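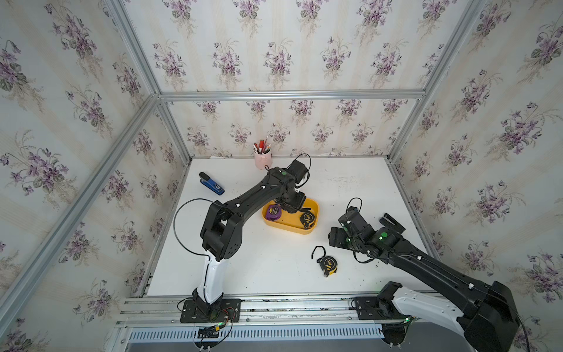 Yellow tray on the white table, violet wallpaper behind

How to Build a Care Binder for a New Respite Worker

A care binder lets someone new look after your family member without calling you for every small thing. Set aside an evening in May, before summer schedules change.

Step 1. Get a binder and 6 dividers. Label them Contacts, Medicine, Meals, Routine, Communication and Forms.
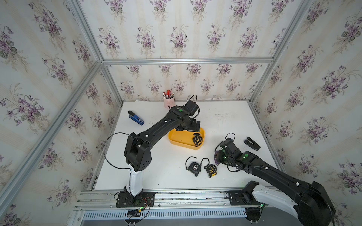
White tabletop and violet wallpaper

Step 2. Write the Contacts page first. List two people who can come over right away, then the doctor and the pharmacy. Put the best phone number at the top of each entry.

Step 3. Copy the medicine list straight from the labels, including dose and time.
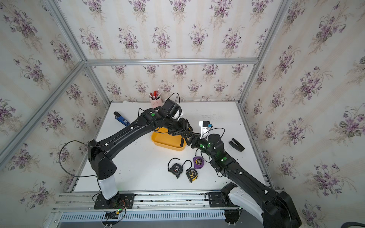

Do the same for creams and eye drops, which are easy to forget. Date the page and throw out the old one.

Step 4. Collect loose papers as they come in, such as school notes and appointment slips.

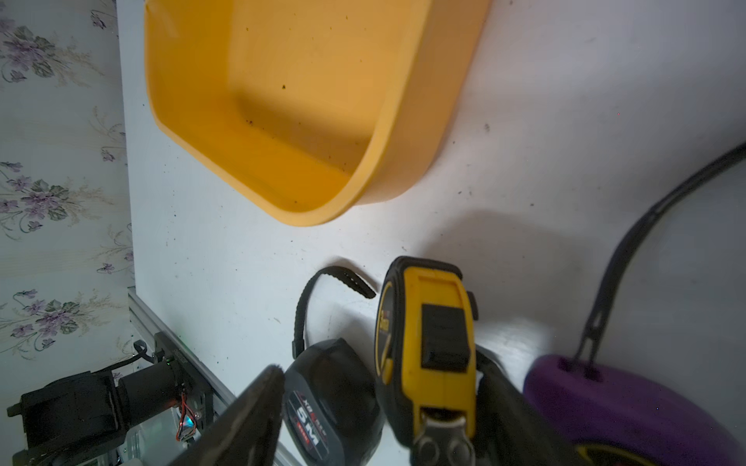 Keep new papers in one spot until you file them. Any shallow container will do. A plastic tray with a raised rim, like the yellow one, stops slips from sliding off the table. Wipe out specks and crumbs before you put papers in it.

Step 5. Go through the binder with the worker on the first visit and leave a blank page for questions.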